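The Great Jekbridge Secession
16/05/2020

I have covered plenty of small-town rows for this magazine, but I've never before had to show a library card to cross a parking lot. On Friday the town of Jekbridge (population 479, counting the ducks) declared independence from neighboring Clitville, and I drove out with a sandwich and an expired passport.

The trouble began in December, when Clitville moved the shared bus stop 53 feet east. Jekbridge wrote 12 stern letters. Clitville answered 2 of them, both times with a coupon for Llorente's car wash — and that did it!

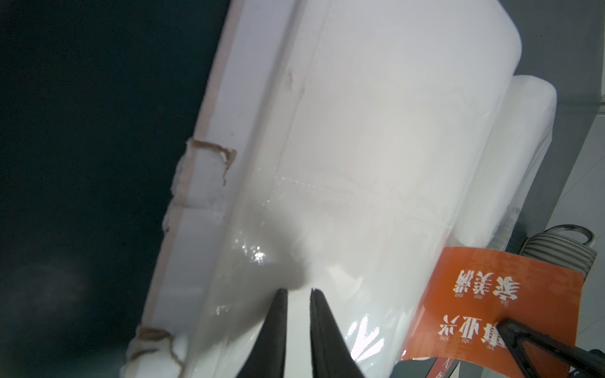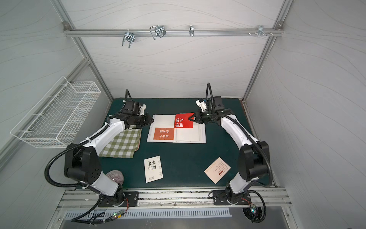

The new republic already has an anthem, hummed because the words are still in dispute, and a currency called the clenura, which is also what they've named the capital (it's the bench outside the bakery). I changed five dollars and got a muffin back. The border closes at six so the guard can walk his dog.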